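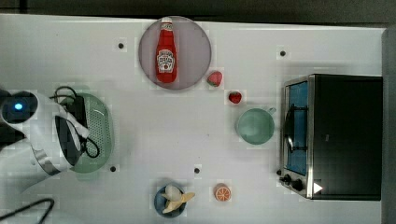

Unit 3 – the play-food table, with the ketchup on its plate and the strawberries next to it.

Hi all, these are my notes from 9/1/21, typed up for anyone who missed class. We're still on table setting and sorting with play food, and yes, I know, you all want to get to the shopping game! Soon.

First thing I look at is what's sitting on what. Food on a plate says "served" to a small child. Food on the bare table says "still to do." So a strawberry next to the plate is a great prompt – ask "where does this one go?" and then wait. Really wait. I always jump in too fast myself.
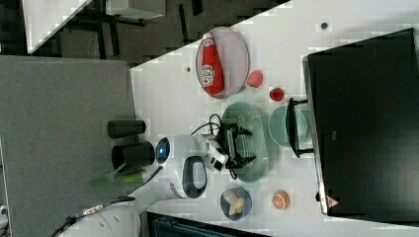
Next, containers. A bowl with a banana in it is easy to talk about (in, out, over, under), and a half orange lets you bring in "whole" and "half" without a worksheet. Please don't tidy it all up before the kids come in. A bit of a jumble gives them more to say.

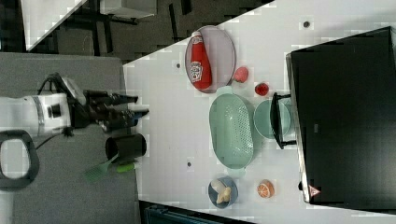 Colors come last in my plan, though Wiebke Voß does them first and her groups do fine. I like pale colors next to strong ones, so red on a pinkish plate, yellow in blue.

For next time: write up one table of your own, 150 words, and bring your sorting chart. Anyone still missing the Louro reading, email me or ask Bernd Hinrichs for a copy.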